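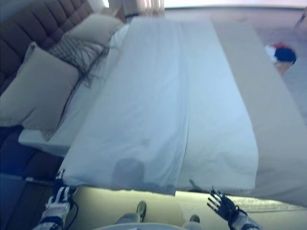
Film plots for beginners, handout 4: the caper and the double-cross

Right, settle in, because this is my favourite week and I tend to go on a bit. Last time we did the haunted house story, where people are stuck in a place and want to get out. This week it's the other way round. Our people are outside a place and badly want to get in. Bring this handout to the seminar in October as well, as we'll be coming back to the crew chart when we do spy films.

What I mean by a caper

When I say caper I mean a film in which a group of people plan something difficult and illegal, do it, and then have to live with having done it. Some books keep "caper" for the funny ones and "heist" for the serious ones. I use both words for both kinds and you can do the same in your essays, as long as you tell me on the first page that you're doing it.

The plan has to be hard enough that one person couldn't manage it alone. If one person can do it, you've got a burglary film, and those are lovely (lonely men, rooftops, rain) but they work differently. A caper needs a crew, and as soon as you have a crew you have people who know different amounts about what's going on. Hold on to that, it's most of the lecture.

The five stretches

I break the caper into five stretches. Other teachers use three acts and that's fine, but I find the middle act gets so fat that you can't say anything useful about it.

1. The offer. Somebody turns up with a job. The person being asked usually says no first, and we all know they'll say yes, and we enjoy watching them get there.

2. The gathering. The crew is put together one by one. Each new member gets a little scene of their own, usually showing them being good at something and bad at something else.

3. The planning. Maps, models, rehearsals, arguments. Watch how much the film tells you here. If we hear the whole plan in detail, something will almost certainly go wrong with it. If the film cuts away just as the plan is being explained, it'll probably work, more or less, and the pleasure is in finding out how. I'd call this the most reliable rule in the whole genre, and I still get caught out by it now and then.

4. The job. Often shorter than you remember! Time it if you've got the film at home. People tell me the robbery takes up half the running time and then they go and check and come back a bit sheepish.

5. The split. I use the word twice over -- the money gets split and so does the crew. Beginners leave this stretch out of their essays because they think the story's finished once the van drives off. It very rarely is.

Our main example: The Prastilby Job

You should have watched this by now. If you haven't, stop reading, because I'm about to spoil all of it.

Svetozar Koubek is a retired locksmith who has been out of trouble for years. Chutima Wongsuwan, who used to work with him and who he thinks cheated him on their last job, asks him to help empty a private vault in a seaside town called Munstead. The vault belongs to an auction house, Prastilby, and it holds a set of uncut stones that nobody has insured properly. Koubek says no. Then he says yes. Along come Ismael Furtado, the driver, and Hrvoje Spahić, who has got himself hired as a night porter and is the only one of them who has been inside. A fifth member, known only as Kang, looks after the money.

So far, so ordinary. The stones are in box 3269, and the film makes sure you've heard that number so often by the halfway mark that you could say it in your sleep. Please don't ignore that. Films don't repeat a number for fun. When the crew open 3269 and find it full of gravel, we feel the drop in our own stomachs, having been carrying the number about with them for an hour.

And then we get the second half, which is where the marks are. Who put the gravel there? Each of them has a reason, each of them had a chance, and for the next forty minutes they sit in a rented farmhouse getting more and more horrible to one another. I've shown this film to a lot of groups and I love the point when the room goes quiet, usually when Furtado starts counting the car keys.

Who knows what, and when

Draw a chart. I'm serious, do it on the back of this sheet. Put the characters down the side and the five stretches across the top, and leave one extra row at the bottom for us, the audience. In each box write what that person knows at that point which somebody else doesn't.

Here's how it goes for Koubek. In the offer, he knows that Wongsuwan cheated him (he's wrong, but he doesn't find that out until the farmhouse). In the gathering he learns that Spahić is already in place, so the job was planned long before he was asked. He never mentions it to anybody. In the planning he makes a second key. We see him do it, but we don't see what it opens. So by the time the job begins, the audience row and the Koubek row don't match, even though he's the one we've been following since the first minute.

I find that gap really exciting. We feel close to him. We've seen his flat, his bad knee, his daughter's letters. And the film has quietly kept us out of the one thing that matters.

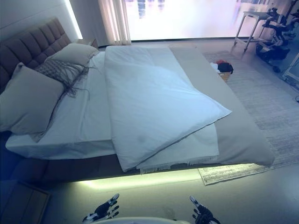
Compare that with Kang, whose row is nearly empty. Kang hardly speaks. Students tend to decide that an empty row means a guilty person, and you'll have seen enough of these films to feel that pull yourselves. The writers know you've seen them too. Kang turns out to be just what we were told, a person who looks after the money and would like to go home.

When you fill in the audience row, be strict with yourself. Write down what we've been shown by that point and leave out what you guessed. Guessing is half the fun of watching but it makes a mess of the chart. If you want to record your guesses (I always do), use another colour.

Fair cheating and unfair cheating

This is the bit people argue about, so come ready for a row.

A double-cross has to surprise us, and it has to make sense when we look back. Those two pull against each other. Give too many clues and everybody's there before the characters are. Give too few and the ending feels like it's been posted in from another film.

My own test is whether the film has lied to me or only let me make a mistake. In The Prastilby Job we see Koubek walk past the porter's desk with his bag over his left shoulder, and later he comes back with it over his right. He's swapped it. It's on the screen, it takes two seconds, and you're busy watching the guard. I call that fair.

For an unfair one, look at the clip from Pisamden, the train robbery film we used in week two. There's a scene in which a woman alone in a compartment weeps over the dead conductor. Later we learn she was in on it from the start and had never liked him. So who was she crying for? There's no other character there to fool. She's performing for us, and I feel a bit swindled every time.

Now, Radomír Kollár, who took this course before me and whose notes I still pinch from, disagrees completely. His view was that she might cry from nerves, or guilt, or simple tiredness, and that real people do cry over people they've wronged. I've gone back and forth on it. You're welcome to side with him, and I've given very good marks to people who did, but you'll need to deal with the music in that scene, which is telling us very firmly that this is grief.

The old partner

A quick word on Wongsuwan, as she's a type you'll meet again and again. The old partner comes back from before the film began and brings a past job along, one we never see. It saves the writer a lot of time: two people who already have a grudge don't need one built for them.

Have a look at how the past job gets told. In our film we hear about it three times, once from Koubek, once from Wongsuwan and once from Furtado, who wasn't even there and has it second-hand. The versions don't agree on who was driving. I'd like you to note down each telling, with the place in the film where it comes, and think about why Furtado's is the one we hear last. I've got a theory and I'm keeping it to myself until you've had a go.

A note on place

Munstead out of season does a lot of work for this film. The shut arcades, the wind, the one café that's open. Everybody in a small town notices a stranger, so the crew have to be somebody: Wongsuwan is looking at property, Furtado is there for the fishing (he can't fish, and the harbour scene is the funniest thing in it). Capers set in big cities have the opposite problem, with crowds to vanish into and far more people watching. If you're writing on setting, pick one of each and compare them scene by scene -- don't try to cover six films in one essay, please, I've read those essays.

What to do before the seminar

Watch The Prastilby Job again, from the farmhouse to the end, with your chart beside you. Change anything you got wrong the first time and leave the crossings-out so I can see them.

Pick one clue you missed on first viewing. Write a paragraph on where the film was making you look while it was going past.

Read the first half of Kollár's notes on Pisamden. They're in the course folder, and the scan is a bit wonky on the later pages, sorry.

The long essay is 3000 words and the question is "Does a double-cross have to be fair?" You can use any caper you like apart from our main example, which I'd like you to leave alone as we'll have talked it to death by then. Tell me your choice before you start writing. Television episodes are allowed if they stand on their own. No plot summaries over a page, and do put the ending in -- I'm marking it, you can't spoil it for me.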